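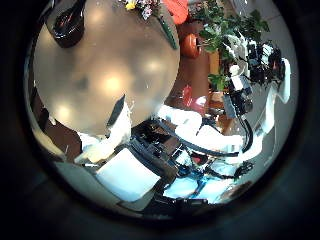
Wrist camera view shifts after the arm has been running a while

Ansel Tillman

I look after one arm with a wrist camera at our shop in Stoltcombe. White arm link, black gripper, cable run along the outside of the link. The camera has a fisheye lens, so you get the round view with black corners.

After 900 cycles or so the view has turned a little compared with the reference shot I saved in September. The black part along the bottom edge of the circle used to sit level and now it doesn't. Picks land short on the left side. I ran calibration again, it was fine until the afternoon, then it was off again.

Things I have done so far:
Tightened the two bracket screws.
Swapped the camera cable for the spare.
Wiped the lens. There was a brownish smudge low on the right and I can't get it off.

The second view is from the same camera with the funnel on the round disc.

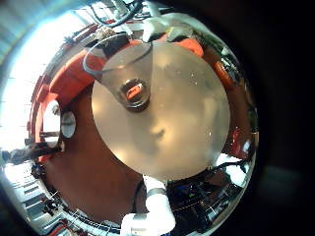 Is this the bracket, the cable pulling on the camera, or something in the software? I would like to avoid taking the whole wrist apart if I can.

Hazel Lindgren

Check the cable first. Move the wrist by hand through its full turn with the power off and watch the cable where it leaves the link. If it goes tight anywhere, it is pulling the camera round a bit on every cycle. I leave a loose loop at the wrist joint and put the first tie on the link, none on the bracket.

Then take the bracket screws out one at a time, clean off the old thread locker and put new on. Medium strength is plenty. Tightening them over the old stuff does very little. Mark a line across bracket and wrist with a paint pen so you can see if it moves. Calibrate last - doing it before the bracket is fixed just saves the wrong numbers.

I recheck my line every 2,000 cycles. It has stayed put so far.

wuvmont_9

Had the same thing, mine was the bracket, it had a hairline crack. Got a new one and it went away. The smudge might be on the inside of the cover, try taking the cover off.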